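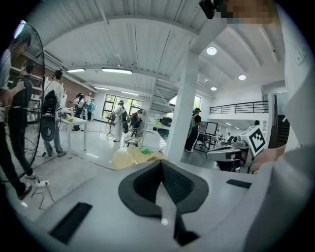

Hand-held grippers, the far one with its marker cube on top.

January 9, 2018
Humor workshop notebook, winter issue of the Hinis

First session back. Writing this up the same evening while I can still read my own handwriting, and leaving it in the shared binder so whoever missed tonight can catch up. If you disagree with anything, write in the margin in a different color like last time, please, not over the top of my notes.

What we had coming in: four drafts from before break, two of them finished. The housing piece is the one everybody wants on the front page, so we spent most of the night on that.

Housing piece, draft 3 (Taras)

The premise is still that Fanwood College, having run out of rooms in Dundis Hall, replaces the room draw with a full adversarial hearing. You have to sue for your double. The Dean sits as judge, roommates can be called as hostile witnesses, and a sophomore with draw number 2891 represents himself and does terribly. I love it. I laughed out loud twice on the first read, both times at the bailiff, who is just an RA with a lanyard.

The draft ran 1564 words, and it drags badly from the middle on. Taras knows this. He read it out loud himself (good rule, let's keep it) and we all heard the same sag, right after the plaintiff introduces the mini fridge into evidence. Up to there every paragraph has a turn in it. After that there are three paragraphs in a row where the joke is "legal word applied to dorm thing," and once you've had the fridge as Exhibit A you don't need the shower caddy as Exhibit B and the string lights as Exhibit C. We tried keeping only the string lights. Worse! The fridge works on account of it being heavy, and the two guys have to carry it in, and the Dean asks them to plug it back in before anything spoils. The other items just sit there.

So: cut to the fridge, then straight to the cross-examination. Sarmīte Jõgi took a pencil to the printout during the break and got it down to 641 words without losing the bailiff. Taras was a little pale when he saw it but he came around by the second read. He's going to put back maybe two lines. The one about the sealed affidavit from the ex-roommate's mother should come back, I think. I'd fight for that one.

Things we said about the ending, in no order:

The verdict can't be that everyone loses. We did that with the parking piece in September and somebody is bound to notice.

I pitched that the court finds for the plaintiff and awards him the room he's already in. People liked it, then Taras pointed out it's the parking ending again with a hat on. Fair.

Sarmīte's pitch: the hearing gets continued so many times that he graduates, and the room passes to his estate. This got the biggest laugh of the night. It also gives us a reason to have the dates jump around in the last section, which would look good on the page as little dated entries.

Going with the estate. Taras will draft it both as a paragraph and as a docket list, and we'll look at them side by side. My money is on the docket, but I always like a list so I'm not a neutral party.

A note on real people, since it came up again. The Dean in the piece is a Dean, no name, no gender, no bow tie. We've talked about this before but there was a bow tie in draft 3 and it had to go. If a reader can point at one person on campus then it stops being a joke about the office and turns into a joke about a guy who has to walk past us at lunch. Same goes for the sophomore. He has a draw number and nothing else. (I did ask whether any living student might have that number. The real draw doesn't go that high, Taras checked with his roommate, so we're fine.)

Dining piece, draft 1 (me)

Ugh. This is my piece on Spanos, the dining hall, announcing it will honor the doctrine of adverse possession for any student who sits at one table long enough. I thought it was a gift when I wrote it down over break. Out loud it was very quiet in there.

Trying to be useful about it. The problem is that you have to explain adverse possession before anything can be funny, and the explanation takes up the first two paragraphs. By the time the reader knows what it is, they're already turning the page. Sarmīte asked what happens if the story never uses the term. Just start with a senior who has been at the window table so long the dining staff deliver his mail there. Then a surveyor shows up. Then the school has to go through him to fix the radiator. All of which was in my draft, down at the bottom where I was tired and stopped explaining stuff. So the draft is upside down, basically. I'm going to flip it and throw the top away.

The other note was that the headline tells the whole joke. Mine was "Spanos to Recognize Squatter's Rights at Window Table." Everyone agreed it's a good headline and everyone agreed the piece under it then has nothing left to do. Options we put on the board:

Senior Asks That Radiator Crew Wipe Feet
Window Table Annexes Condiment Station
Local Man Pleased With Progress on Booth

The second one is my favorite and it also gives the piece somewhere to go, with the table growing. Third one makes me laugh and I can't say why. Leaving them all here to sleep on.

Headline drill

We did the 30-headline drill after the break, same way as before: everyone writes, no talking, papers go in the pile face down, one person reads them all in the same flat voice. It goes so much better when the reader doesn't know whose is whose. I read this time and had to stop once for the water tower one.

Ones that got a star from at least two people:

Trustees Vote to Table Table
A Cappella Group Seeks Restraining Order Against Echo
Fanwood Mascot Retains Counsel
Student Government Impeaches Wrong Kevin
Water Tower Declines Comment
Philosophy Department Sues for Existence, Settles

The mascot one could be a real piece. We've never said what the mascot wants. I think he wants to be allowed to sit down. Sarmīte says he wants back pay. Those could be the same piece if the hearing is long enough, though we should watch out for having two courtroom stories in one issue. If housing is on the front then the mascot has to be something else, maybe a profile or a letter to the editor. A letter in the mascot's voice might be very sweet? Putting a question mark on that.

"Impeaches Wrong Kevin" should run alone, no story. It's done already.

Stuff about how the session ran

Reading out loud by the author: keep.

Pencil edit over the break: new, and I want to keep it, with a change. Taras would have liked to be asked first, and I get that. Next time we ask, and if the writer says no then the pencil edit goes in the folder and they can look at it whenever they feel like it.

Timing was off. We gave housing more than half the night and then rushed the last draft, the crossword clues, which was rude to the people who'd worked on them over break. The clues are funny. Three of them are also wrong, in the sense that the answer doesn't fit the boxes, and in one case I think that might be on purpose. Crossword goes first next session. I've written it at the top of the next page so I can't forget.

The whiteboard markers are all dying. I'll bring some from home, but I want them back afterward this time.

Also – and this is more a note to myself – I talked too much during other people's pieces. I kept jumping in with a pitch before the writer had finished answering the last question. When Taras was working out the estate ending there was a long silence that I really wanted to fill, and I managed not to, and then he came up with the bit where the estate includes the bailiff. That's going in the piece. So, shut up more.

To do before next session

Taras: housing, estate ending two ways, affidavit line back in, no bow tie.
Me: flip the dining piece, pick a headline, markers.
Sarmīte: one page of the mascot letter, just to see. Also she offered to look at the layout for the docket list, which needs a column narrower than the ones we've got. She thinks it can sit in the outside margin next to the main story. I think it'll fight with the cartoon, but let's see it on paper first.
Everybody: ten headlines each, handwritten, no names on them.

Still open: whether we print the correction to the parking piece. The correction is funnier than the piece was, and it's also an actual correction, we had the wrong lot. Some of us want to run it on the front page in a box. I'd put it on the back where corrections go and play it totally straight. We didn't settle it and it was getting late, so it goes on the list with the crossword.

Last thing, I found some 40s-style legal clip art in the old layout folder, gavels and scales and one very worried clerk. The clerk would be great beside the fridge paragraph. Printed a copy and taped it inside the back cover, have a look.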